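# Demos with floppy packets: policy learns to hesitate over the cup

**Hanan Srour**

I've been collecting demonstrations with a hand-held gripper for a pick-and-place task. Grab a packet, stand it up in a white cup, let go, back away. I do the demos by hand and the arm is supposed to copy me later.

With stiff boxes this went fine. With soft bags the trained policy picks the thing up, carries it over, and then hangs there above the cup like a man who has forgotten why he came into the kitchen. Sometimes it goes down. Sometimes it drifts sideways and presses the bag into the rim, very gently, forever.

I have 23 demos for the soft bags. All the same table, same cup, cup moved a bit between takes. My questions are whether that's just too few, and whether I should be gripping the bags somewhere else. I've been holding them near the middle because it feels natural, and my hands have a long record of thinking they know best.

Software is the stock Zaren recorder, if it matters. I haven't touched the settings, out of fear.

---

**Bilal Zein** (accepted)

Twenty-three is thin, but I'd fix the demos before making more of them. I spent most of December recording 2000 takes for a packing job at Karam and had to throw out a shameful share, all for the same fault: I paused over the target to admire my aim. If you hover in the demo, the policy learns to hover. It has no idea you were thinking. It saw the gripper stop over a cup and concluded that stopping over cups is the job.

Your setup sounds a lot like mine, so I'll go by my own. My problem child was a bag of hot pot seasoning, tall and crumpled, with a top that folds over to whichever side it likes. What I settled on:

1. Close the fingers so the pads press on the two sides of the bag, low enough that the bottom can't swing. The top will flop. Let it flop, you're only aiming the bottom. Mine sagged to the right on the way into the cup and the bottom went in regardless.
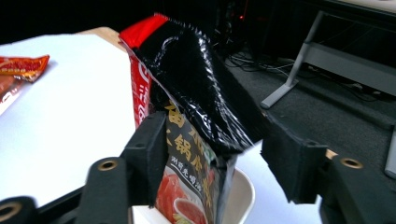
2. Go down in one motion. Slow is fine, stopped is not. If you miss the cup, bin the take and start over. A demo with a save in the middle teaches the save and the mistake that needs it, and you'll get both back in equal measure.

3. Once the bottom is inside the rim, keep lowering until the bag is resting on something before you open. I used to let go early and the bag would slump against the rim, which looked fine to me and taught the arm to drop things from a height.

4. Open, then lift straight up. Don't wander off to the next packet while the recorder is still running. I did this for a whole Monday. The arm I trained that week would finish the job and then go looking for snacks.

5. Vary the start. Move the cup, turn the bag, begin from a different height. If you only ever shift the cup an inch or so, you've recorded one demo 23 times.

6. Watch your takes back before training. Dull, yes. I do 14 at a time and then go and stand outside.

On the hesitation itself, plot gripper height against time for each take. The hovers show up as flat shelves right before the drop. Cut those takes, retrain on what's left, and see if the arm gets its nerve back. Only then would I go and record another batch.

---

**toolbench_pete**

get a better gripper

---

**savport_user**

Disagree a little with Bilal on throwing out every miss. If ALL your demos are perfect then the first time the arm is off by a finger's width it has never seen anything like it and just sits there. We keep a separate folder of recoveries: start the recording with the bag already in the wrong place, over the rim or tilted, and show it getting out of trouble. That way you get the save without the mistake that came before it. We mix in 10 of those for each object and the sideways pressing mostly went away.

Also, has anyone checked the clock on the Savport cable adapter? Ours ran late, so the gripper width was recorded after the motion it belonged to. Different issue maybe, but it looked exactly like bad demos and I blamed a coworker for a week.

---

**Hanan Srour**

Plotted the heights. There are shelves. There are so many shelves I could open a shop.

Cut the worst ones, which left me with an embarrassing handful, so I'm re-recording tonight with the start-in-the-wrong-place idea mixed in. Clock looks fine on ours, it's a Bronero adapter. Accepting Bilal's. Pete, I'll let purchasing know.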